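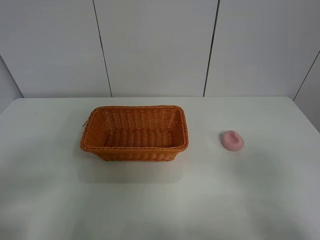
My sister-in-law read the order page twice and asked me whether the arm shows up ready to tidy things away, or whether she'd have to teach it first. A fair question, and I get it about once a week, so it goes at the top of the list.

Does the Plosar kit work out of the box?

Sort of. You get the arm, the gripper, a fixed camera with its stand and a starter routine called Pick and Drop. That routine finds one small object on a plain surface and moves it into an open container. Anything fancier you show it yourself. I had mine going the same evening, but I've been building Plosetti kits for a while and I skip the manual (don't do that).

What do I use for practice?

Whatever you have in the house! I like a shallow woven basket, orange in my case, because it stands out so well on a white table. Next to it goes one small, soft, pale thing. Leave a bit of bare table between the two so the gripper has room to come down.

Do I need a white table and white walls?

No, but plain helps a lot. Patterned tablecloths are trouble. If yours is wood, lay down a sheet of poster board and tape the corners.

Will crumbs confuse it?

Not usually. The software ignores anything under 3 millimeters unless you change that setting. Soft dough and foam do shed, so I wipe down between sessions anyway – mostly for the sake of the finger pads.

How many times do I have to show it a new task?

The guide says 39 demonstrations. I'd do them in short batches and move the object a little every time. My first try was all from the same spot and it learned exactly that spot, nothing else.

What's the difference between the Plosar and the Oshima add-on?

Oshima is the softer gripper. Get it if you plan on handling squishy stuff. The standard fingers are fine for blocks, but they leave dents.

What does it cost?

$1,289 for the full kit, shipping included in the lower 48. Oshima is sold separately, and the next batch is due in September.

What if something breaks?

Clastex handles repairs and the warranty runs two years. Finger pads wear out first, so there are 5 spare pairs in the box. Email before you mail anything back, please – we can sort out most camera problems without you hunting for the packing foam.

Page last updated 2026-06-25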